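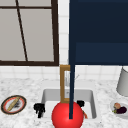
Bomen Kitchen Arm: Frequently Asked Questions

We get a lot of the same questions at the Ulilham shared workshop, usually while one of us is holding a screwdriver, so they have been gathered up on one page. If yours is missing, come by any evening after 6:30 and ask at the back bench. We love the company.

What is Bomen?

Bomen is a robot arm meant for tidying and sorting things on a kitchen counter. We're building it with ordinary workshop tools, parts we can order or print ourselves, and a great deal of tea. It started out as a garage project, outgrew the garage by January, and moved into the shared workshop, where there's a proper drill press and a lot more opinions.

Why do you spend so much time in a simulated kitchen?

A dropped plate in the simulator costs us nothing! We do all the early motion work there, and only when a movement looks calm and repeatable do we try it on the bench. So far we have logged 1,224 practice runs in simulation. The real arm has done 540, which feels like plenty when you are the one resetting the plates.

Did you model somebody's real kitchen?

No, ours is a mixture of kitchens we have liked and kitchens we have been annoyed by. The white marble counter looks lovely and gives the vision code a hard time, what with the gray veining and all those little square tiles behind it. We call that layout Shi, and it's the one we load most often. There are plainer layouts in the project folder if you would like to start gently, and I do recommend starting gently.

What's the red ball on the arm?

That's how we draw the end of the arm in the simulator. A big glossy red sphere is easy to pick out against a white sink, even on the old monitor in the corner, and the dark rod above it is part of the arm. The version on the bench has a two-finger gripper and looks quite a bit more homemade.

Why is there always food on the plates?

Food comes in awkward shapes, and awkward shapes are good practice. A long loaf lying diagonally on a round plate asks for quite a different approach from an eggplant sharing a plate with other things. And a small orange item down in the sink, close to the wall of the basin, is about as unfriendly a target as we could come up with. Please don't worry if your first attempts at the sink go badly. Ours did, for weeks.

Who or what is Killer?

Killer is the name of our collision test, and it earned it. It moves the arm past the faucet, along the sink rim and up beside the cabinet, and it stops the moment anything touches. A new motion has to get through Killer twice in a row before it's allowed near real hardware. If you hear a groan from the back bench, that's usually Killer at work.

How much has the build cost?

The bench arm has come to $1,008 so far, counting motors, bearings, wire, filament and the power supply, and leaving out the tools that were already in the workshop. You could spend less by going without the wrist joint. We tried that and missed it terribly, but it would make a fine first build.

Do I need to know how to program?

It helps, and it's fine if you don't. There is plenty of cutting, soldering, sanding and cable tying to go around, and the cable tying especially never seems to end. If you'd like to learn the software side, sit down with one of us and change a single number in a practice run to see what happens. Most of us picked it up that way.

Can I run the simulator at home?

Yes, on any reasonably recent computer with a separate graphics card. Without one it will still open, though the tiles take their sweet time to draw. Ask for the project folder at the workshop and bring your own USB stick (ours keep wandering off).

Is it safe to have children around the arm?

The simulator, sure, and kids are often better at it than we are. The bench arm is for adults and for teenagers with an adult beside them. Hair tied back, sleeves up, and one person always within reach of the stop button.

May I bring my own kitchen layout?

Please do! Measure the counter height, the sink and the gap under your upper cabinets, since low cabinets cause us the most trouble. A pencil sketch on the back of an envelope is perfectly welcome, and we'll help you build the rest.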